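Bredbridge pumping station: notes from the October open day

The waterworks at Bredbridge opens its treatment building to the public twice a year. The autumn date is the better of the two for anyone interested in the plant itself, as demand is lower and one of the filter beds can be drained for inspection. Entry was by timed ticket. The tour took a little under two hours, and stout shoes were required.

The site takes its raw water from the Undska, a short and fairly steep river that carries a good deal of peat colour after rain. The intake is a concrete channel on the outside of a bend, with a coarse bar screen followed by a travelling band screen. The bend was chosen to keep silt moving past the opening. It does this well in winter and less well in a dry summer, when a bar of gravel forms on the near side and has to be dug out.

From the intake the water falls by gravity to the low-lift pump hall. Two pumps are installed, one running and one on standby, and the duty is swapped every 200 hours. Both are vertical units with the motors set on the floor above, well clear of the flood level marked on the stair wall. The hall was quieter than expected and conversation was possible without raising the voice.
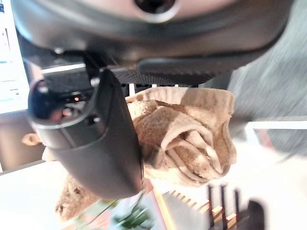

Coagulant is dosed immediately after the low-lift pumps, at a point where the pipe narrows and the flow is turbulent enough to mix it. The dose is set from a colour reading taken upstream and trimmed by hand if the river is changing quickly. The water then passes to the flocculation tanks, where slow paddles bring the fine particles together. Visitors could look down from the walkway and see the floc forming, brown and loose, a few metres along from the inlet.

The clarifiers are of the flat-bottomed type and date from the last major rebuild. Sludge is drawn off on a timer. The guide was frank that the timer is a compromise – too often and clean water is wasted, too seldom and the blanket rises and carries over on to the filters. A sludge level probe is on trial in one tank, and the results so far were described as mixed.

The filter gallery was the most useful part of the visit. The drained bed showed the full section, with graded gravel at the bottom, sand above it, and a layer of anthracite on top. Backwashing uses air first and then water, and the bed expands visibly during the second stage. We watched a wash on the neighbouring bed from start to finish. The wash water came off nearly black for the first minute and cleared steadily after that. It is settled and returned to the head of the works.

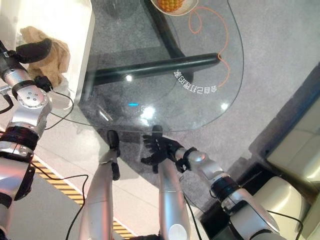
Report by the editor, Barnetti Waterworks Notes
29 Mar 2025

Disinfection is by chlorine, generated on site from brine. The older gas store has been emptied and is now used for spare valves. Contact time is provided by a baffled tank under the car park, which cannot be entered, but a cutaway drawing is fixed to the wall near the sampling taps and is worth a few minutes. Pipe runs in this part of the building are colour banded and clearly labelled.

The high-lift pumps send treated water to the Alipour reservoir, on the ridge to the north of the town. The main is 868 metres long, mostly in ductile iron, with one section relined after a run of bursts. Pressure surges were blamed. A surge vessel now stands beside the outlet, and the closing time of the delivery valves has been lengthened.

Two points for anyone planning a visit. The upper walkway is open mesh and is not suitable for small heels or for people uneasy with heights, although a level route covers everything except the flocculation tanks. The control room can be seen only through a window, and questions about alarms and telemetry are best put to the guide before the party reaches it, as the corridor is narrow and groups are moved on. Parking is limited on open days, and the bus from the town centre stops at the main gate.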